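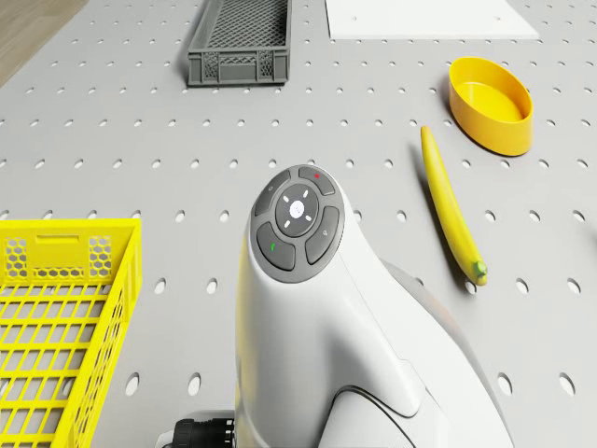

Elsie Pirihi wrote that a sourdough starter needs to be fed twice a day or it will die, and I have to disagree with her. Mine lives in the fridge in Flemcombe and I feed it every second week. The bread rises well.

Posted by marl_oven, January, 7:40 pm

dunja_k
I keep also a cold starter, but I think Elsie is right for beginners. When it is young, it should stay in the kitchen and eat often. After two months you can be more relaxed with it. English is not my first language, so I hope this is clear.

marl_oven
Very clear. How much flour do you give?

dunja_k
I keep 159 grams in the jar. It is a strange number, I know – my jar is small and over this it climbs out. For one loaf I use 400 grams of strong flour.

rewi_road
Two months is too long. Mine was in the fridge after three weeks and it never complained. People throw away so much flour because they read these strict rules.

dunja_k
I don't throw it away, I make pancakes from it. But I accept that three weeks can be enough if the kitchen is warm. In Zinville my kitchen is cold until April.

Elsie Pirihi
I wrote twice a day for a starter on the counter. For the fridge I never gave a rule. Please read the post again.

marl_oven
You are right, I missed that line. Sorry. I would still say once a day is enough in winter.

rewi_road
Agreed on winter.

Recent threads
Rye flour from the Worlow mill
Crust too hard after cooling
Which jar for a small starter?

This site uses cookies. Accept | Settings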